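Junior Analyst, Mergers and Takeovers (full time, Flalville)

Voltov is a small research firm that follows company mergers and share offers. We write short reports for pension funds and private investors who hold shares in the companies concerned. Since Shokri and Revo announced their plan to merge, we receive more questions than our present team can answer, and we are looking for 2 junior analysts to join us in June.

Your work

You will read offer documents, stock exchange notices and annual reports, and prepare a summary in plain English on the same day. You will keep our table of open offers up to date – price, premium, closing date, conditions – and check it against the source before each report goes out. In the busy season you will also answer letters from our readers, of whom we have around 2,000.

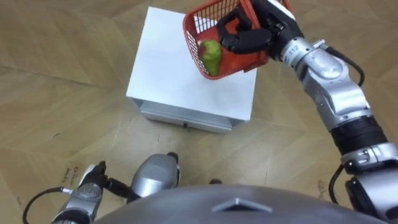 One of the present juniors writes that the first weeks are mostly reading, and that she was surprised how often the important condition of an offer stands in a footnote on the last pages. She adds that she was allowed to sign her own report after the second month, and that the senior analysts correct a draft line by line, but in a friendly way.

What we ask from you

A degree in finance, economics, law or accounting, finished or almost finished. You should be comfortable with a balance sheet and with spreadsheets. Experience in a bank or at a broker is welcome but we do not require it. English is our working language, and for many of us it is the second one, so please do not worry about a small accent or a missing article.

You may not trade in shares of companies that we cover. This rule applies also to your husband or wife, and we will ask for your signature on it.

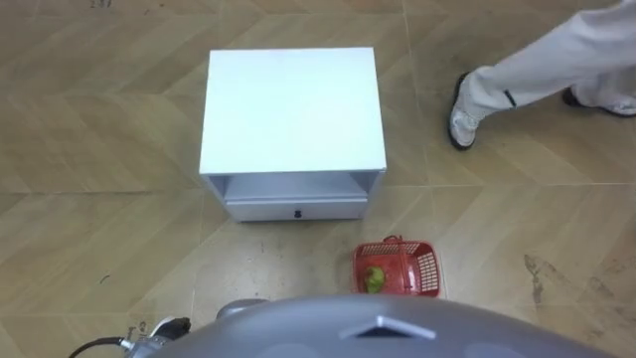
The contract is for two years, with the possibility to extend. You will have 20 days of paid vacation, plus public holidays, and one day per week you may work from home after the trial period.

How to apply

Send us your resume and one page about a recent takeover offer of your choice – was the price fair to the small shareholders, and why? Applications must reach our Flalville office by 7th March.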